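Allstead living room project, progress report for May

Hi Trilok, quick one from me, we're moving along nicely!
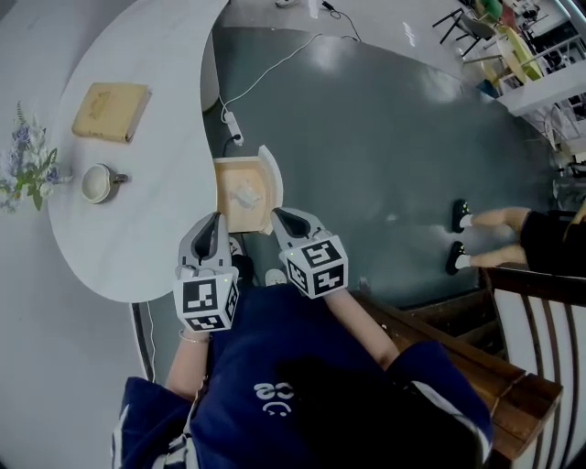 How much of the budget is left?
We've spent 167 dollars out of the 2000, mostly on flowers and small things for the coffee table (the little wooden box with the hinged lid is my favorite!). The white curved table stays where it is. I love it with just a book, a cup and the purple flowers on it, so I'm not adding more.

Next up is the shelf from Vulitz, some 100 dollars with delivery, and then I'll tidy up the cables. Could you okay the shelf before the end of the month?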